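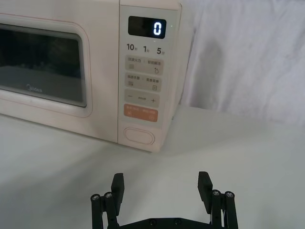 We passed 3,928 recorded episodes at Curnell in November, and I've been wanting to write about the microwave ones ever since, because they have been the most fun I've had with a robot arm in years!

The job sounds small. Somebody drives the arm by hand, the gripper goes to the microwave, it presses a button or opens the door, and we save the whole run with a line of text saying what was asked for. Then we do it again with the microwave turned a bit or shoved further back. Of the total, 3,621 made it through checking. The rest had a dropped camera stream, or the wrong sentence attached (mostly my fault, I type too fast).

What I love about this panel is how much it asks of the learner. The orange button is easy to pick out. The pale ones are nearly the same colour as the housing, and the one with minus and plus on it is really two targets on one strip, so a centimetre of drift gives you the opposite of what you wanted. The door release is set into the surface, low down, and you have to go in fairly straight with a fingertip. Tudur Wogan got the knack of it in one morning. I took three, and my early runs wander all over the place before they commit.

I was all for deleting those. Erzsébet Bíró talked me out of it - she wanted the slow corrections kept, so long as the press was good in the end, and she was right. The first model we trained on tidy runs only would miss by a whisker and then just sit there. With the wobbly ones back in, it backs off and has another go, and the first time I saw it do that I shouted loud enough to bring people in from the corridor.

The training set now stands at 3,258 episodes, with the others held back for testing. Next we're moving on to wording. "Press start", "set it going", "turn it on please" should all end at the same button, and at the moment 52 of our phrasings were written by me, so they all sound like me. If you have a favourite way of telling someone to warm up their soup, put it in the comments and I'll record it this week.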